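Spent the week comparing two cameras for our small outdoor rover. Same mount, same controller, same concrete lane between the walls. Notes as I go.

Camera one is the Menell, which we've used since April. Camera two is the Filla, on loan from Selina Oberholzer at Narham. Both were set to 8 frames a second to keep the log files small.
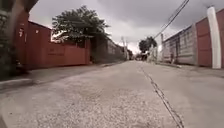
Grey sky, long dark line in the concrete.
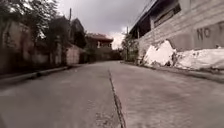 The test is dull on purpose. Follow the lane for 50 metres, stop, turn, come back. The controller only gets the camera feed and wheel counts. No GPS.

The Menell finished 55 runs out of 100 without me touching the stop button. Most of the failures were the same one: it took a dark line in the concrete for the kerb and pulled over to keep its distance from it.

The Filla did better on that. It has more detail in the greys, so the kerb and the line look different enough for the controller to tell them apart. I haven't finished its full set yet, so no number from me.

Where the Filla loses is exposure. Point it at a bright patch of cloud and the road goes nearly black for a second or two. The Menell hardly notices.

Zdzisław Śliwiński suggested tilting the mount down a bit to get less sky. Tried it this afternoon. Exposure settled, but now it sees the far end of the lane too late and brakes hard — you can hear the gearbox complain.

Someone asked about the controller. It's the Pickering board, old firmware. The new one drops frames when both cameras are plugged in, so I went back.

Cables, for anyone copying this: the Filla's plug works loose over rough concrete. Tape it. I lost a whole morning of runs to that.

Next job is the Filla with exposure locked and the mount back where it was. Will post the logs when the set is done.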